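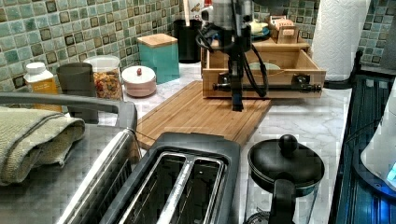

About Siten

Siten tests household and shop-floor robots for the people who are asked to pay for them. We are based in Plirville, in a former tile showroom with a loading door at one end and a working kitchen at the other. Landlords, care home operators, small manufacturers and a few insurers hire us to answer one question: can this machine do the job it was sold to do, in a place like ours, with the staff we have?

Most of the time our answer is "not yet." Sometimes it is "yes, if you change the room." Once in a while it is a plain yes, and we are glad to write that report too.

What we do

A client sends us a machine, or the name of one, and a list of chores. We turn the chores into trials. "Tidy the kitchen" is no use to us as an instruction, so we break it down until two people watching would agree on whether it happened. Take the cutting board off the counter. Stand it on its edge in the rack. Leave the toaster where it was. Don't drag a towel along for the ride.

Each chore is run 80 times before we put a rate next to it. Between runs the counter is reset by hand, and the person resetting is told to put things back the way a tired person would, a little crooked and a little too close together. A robot that can only pick up a cutting board lying square to the wall has learned something about walls.

We count every touch by a human operator. If someone has to nudge the board, restart the software or move the cereal out of the way, the run is marked as assisted and reported in its own column. You would be surprised how many sales videos have no such column.

What we think so far

Picking up a rigid object from a clear surface is close to routine. Picking up a flat one is still a bother. A board lying flush on stone gives a gripper very little to get under, and the usual trick of sliding it to the edge works until there is an appliance in the way. Kitchens have appliances in the way.

Cloth is worse. Lids are mixed. Drawers go well when they have a proper handle and poorly when they don't. Anything with a cord needs watching, and anything made of glass needs watching from farther back.

Speed is the part clients tend to forget to ask about. In our last round of counter-clearing trials, the quickest machine took 37 minutes over a job that one of our own staff did in four, while also talking on the phone. It did finish, and it broke nothing. Whether that is useful depends on whether anyone needs the kitchen in the meantime.

On the shop floor the picture is better, mostly for dull reasons. Parts come in the same tray, the lights stay on and people keep their coffee somewhere else. Loading, sorting and simple packing can be handed over today at a decent number of sites. We still ask to see what happens when a tray arrives upside down.

How we started

Siten grew out of a quarrel over a purchase. Two of our founders worked at Kariuki, a housewares packer across the river, when the firm bought a bin-picking cell after a very convincing demonstration. The demonstration bins held one kind of ladle. The real ones held whatever was left over from the week. The cell spent most of its first winter under a tarp, and the two of them spent it working out which questions they should have asked.

That list became our first test sheet. It had 47 items on it, several of them rude. A cleaned-up version is still the first page of every report.

Our first outside client was Sonance, which manages apartments for older tenants and wanted to know if a kitchen robot could put off the need for a daily visit. We told them it could not, and explained why over thirty pages. They have come back each year to ask again, and the reports have gotten shorter — the list of things that don't work is shrinking, though slowly.

Who pays us

Buyers pay us. Makers of the machines may send equipment and an engineer to set it up, and they may read the draft and object to it. They may not pay for the test, choose the chores or be in the room during the counted runs. We hold no shares in any robot company and take no commission on a sale.

We have logged some 2,000 counted runs under the current rules. Failed ones are kept on the same terms as the good ones, and a client can ask to see any run from their own project.

Visiting and getting in touch

Buyers are welcome to come and watch a trial. Bring flat shoes and something to read, as there is a fair amount of waiting. If you have a quote on your desk and a bad feeling about it, send us the list of chores before you sign, even if it is only a few lines. A first reading of the list is free. We are closed for the first half of August.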